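Relatório do projeto de unidade curricular
**Garra manual Nasitz: construção, calibração e recolha de demonstrações**

Autores: Dzifa Addo e Obed Atinga
Laboratório de Automação, Instituto Técnico de Hunedbridge
Entregue em 14/09/2021

## 1. Enquadramento

O presente relatório descreve o trabalho realizado no âmbito da unidade curricular de Projeto em Automação. O grupo propôs-se construir uma garra manual de dois dedos, designada Nasitz, destinada a registar movimentos de preensão executados por uma pessoa, para posterior reprodução no braço Bimeo existente no laboratório. A proposta foi aprovada em abril, após uma primeira versão ter sido devolvida com o pedido de que se limitasse o âmbito às tarefas de mesa.

O braço Bimeo é programado, nas aulas práticas, por meio de posições gravadas na consola. O método serve para trajetos repetitivos, mas revela-se moroso quando o objeto muda de lugar entre tentativas. A utilização de uma ferramenta segura na mão, com câmara própria e dedos de geometria idêntica à dos dedos montados no braço, permite recolher os movimentos sem ocupar o equipamento, que é partilhado com outras turmas.

## 2. Objetivos

Foram fixados os seguintes objetivos:

1. Projetar e montar uma garra manual com dedos intermutáveis com os do braço Bimeo.
2. Instalar uma câmara solidária com o corpo da garra, com ambos os dedos no campo de visão.
3. Definir um procedimento de calibração executável por qualquer aluno da turma em sessão única.
4. Recolher um conjunto de 1000 demonstrações válidas de tarefas de recolher e pousar.
5. Entregar a documentação de montagem ao laboratório.

O treino de um modelo de controlo a partir das demonstrações ficou fora do âmbito, sendo retomado na secção 7 como proposta de continuidade.

## 3. Construção da garra

### 3.1 Corpo e gatilho

O corpo foi desenhado em duas metades aparafusadas, com o gatilho alojado na metade inferior. O curso do gatilho é transmitido aos dedos por um par de engrenagens, o que assegura que ambos se desloquem em simultâneo e em sentidos opostos. A primeira versão do corpo apresentava folga excessiva no eixo das engrenagens. O problema foi resolvido com a substituição do eixo e com o redesenho dos apoios, que passaram a abraçá-lo em toda a largura.

### 3.2 Dedos

Os dedos terminam em placas retangulares com as faces interiores voltadas uma para a outra. Na segunda revisão, o comprimento foi reduzido, a fim de diminuir a flexão quando a garra fecha sobre objetos rígidos. As arestas vivas foram mantidas, uma vez que facilitam a identificação do contorno dos dedos nas imagens.

Verificou-se que os dedos se desgastam com o uso, sobretudo nas arestas. O desgaste não alterou as medidas de abertura registadas, mas recomenda-se a inspeção das peças antes de cada série de recolha.

### 3.3 Câmara

A câmara foi fixada ao corpo da garra por um suporte rígido. O suporte articulado inicialmente previsto foi abandonado após os primeiros ensaios, nos quais pequenas variações do ângulo obrigavam a repetir a calibração. A gravação inicia-se por um botão lateral e termina pelo mesmo meio, ficando cada demonstração guardada em ficheiro próprio.

## 4. Procedimento de calibração

A calibração é efetuada no início de cada sessão e sempre que um dedo seja desmontado. Compreende duas fases. Na primeira, a garra é fechada e aberta por completo, sem objeto, e o programa Badawi, desenvolvido pelo grupo, associa a distância entre os dedos na imagem à abertura medida com paquímetro. Na segunda, a garra é aproximada da mesa, com os dedos afastados e sem lhe tocar, para verificar se o tampo é distinguido dos dedos nas condições de luz da sala.

A segunda fase foi acrescentada depois de se constatar que o brilho da luz sobre a madeira clara prejudicava a segmentação. O tom cinzento-escuro dos dedos destaca-se bem do tampo, mas as sombras projetadas junto à base das placas eram por vezes classificadas como parte destas. O limiar passou a ser ajustado com a garra em posição baixa, na qual essas sombras são captadas juntamente com as placas.
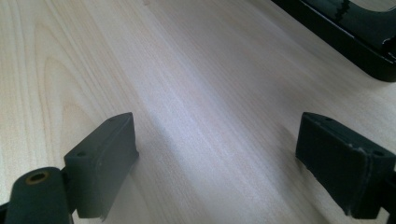 ## 5. Recolha de demonstrações

### 5.1 Organização das sessões

As sessões decorreram em grupos de dois alunos, um na operação da garra e outro no registo. As funções foram trocadas a meio de cada sessão, para evitar que o conjunto refletisse apenas o modo de pegar de uma pessoa. Foram definidas 4 tarefas:

- recolher um bloco e pousá-lo num recipiente;
- deslocar um copo de plástico entre duas marcas;
- retirar uma peça de um tabuleiro e colocá-la sobre a mesa;
- endireitar um objeto tombado.

A posição inicial dos objetos foi variada entre demonstrações. A altura da mesa manteve-se constante em todo o período.

### 5.2 Critérios de validação

Uma demonstração foi considerada válida quando cumpria cumulativamente três condições: ambos os dedos visíveis durante todo o movimento, objeto largado na posição pretendida e ausência de interrupções na gravação. A verificação foi feita pelo elemento que não operara a garra. Nos casos de dúvida, a demonstração foi excluída.

## 6. Resultados e discussão

Foram gravadas 2000 demonstrações, das quais 800 foram aceites segundo os critérios da secção 5.2. O objetivo de 1000 demonstrações válidas não foi, portanto, alcançado. A causa principal de exclusão foi a perda de um dos dedos do campo de visão nas gravações anteriores à fixação rígida da câmara. A segunda foi a largada prematura do objeto, frequente na tarefa do copo.

O grupo ponderou recuperar parte das gravações excluídas por meio de correção posterior, hipótese que foi afastada. A correção exigiria estimar a abertura da garra em instantes sem medição fiável, o que comprometeria a comparação entre tarefas.

Quanto à calibração, o procedimento foi executado com êxito por colegas alheios ao projeto, com recurso apenas à folha de instruções. Dois passos suscitaram dúvidas, ambos relativos ao ponto em que o paquímetro deve ser apoiado, e foram reescritos na versão final.

Os dedos foram também montados no braço Bimeo, sem adaptação. O encaixe revelou-se correto, embora o aperto dos parafusos seja dificultado pela proximidade do cabo do punho.

## 7. Propostas de continuidade

Propõe-se que uma edição seguinte da unidade curricular complete o conjunto de demonstrações com a configuração atual da câmara e proceda ao treino de um primeiro modelo, limitado à tarefa do bloco. Sugere-se ainda o estudo de um revestimento para as faces interiores dos dedos, com vista a reduzir o escorregamento em superfícies lisas, e a colocação de um difusor na luminária situada sobre a mesa de trabalho.

## 8. Repartição do trabalho

Dzifa Addo foi responsável pelo desenho mecânico, pela montagem e pela secção 3. Obed Atinga desenvolveu o programa Badawi e redigiu as secções 4 e 6. As sessões de recolha e as restantes secções foram asseguradas por ambos. Os ficheiros de desenho, o código e a folha de calibração encontram-se depositados no arquivo do laboratório, na pasta do projeto Nasitz.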